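Prilldale Youth Theatre
Progress report no. 3, May 2020
To: Morven Kerr, Hegarty Fund
From: Bríd Lenihan

Morven, sorry, short one this time. Main points first, detail after.

Where we are

Spring show (Corkamus) stopped in March, two weeks before opening. Hall shut, no date for going back. Cast of 40 all told, nearly all still with us and turning up online. Script finished. Songs finished bar the Act 2 closer, which Silvan Ruchti is still rewriting, key too high for the younger ones.

Rehearsals

Two a week by video. Singing together doesn't work over the internet, the delay is hopeless, so Jarlath records a piano track and they each sing to it at home and send it in. Slow. Some lovely voices coming out of it though, kids who would never of put a hand up in the hall. Dance on hold.
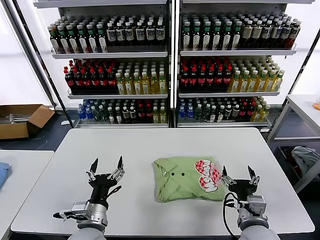
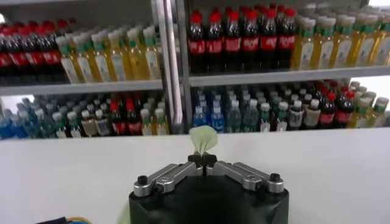
Money

Hall hire refunded in full. Costume fabric already bought and can't go back, it's boxed up at Ita Ó Néill's and will keep. Lighting deposit: Zasier will hold it against a new date but won't return it, I have that in writing and will forward. Nothing spent from the travel line. Would like to move that to recording costs if you're happy, mostly microphones to lend out to families who haven't got a decent phone. Need a yes or no before I order.

Problems

Three of the older ones finish school this summer and may not be about for a later run. Understudies have been asked, two have said yes. Parents' consent forms for online sessions came back late, all in now. Band not met at all, only Jarlath playing.

Next

Full read-through online, families invited to listen. Act 1 songs mixed and sent round to everyone. Silvan to finish the closer (he has promised). New dates once the hall tells us somthing, autumn if we're lucky, otherwise we ask you for an extension.

Receipts to follow seperately. Ring me if anything's unclear, evenings are best.

Bríd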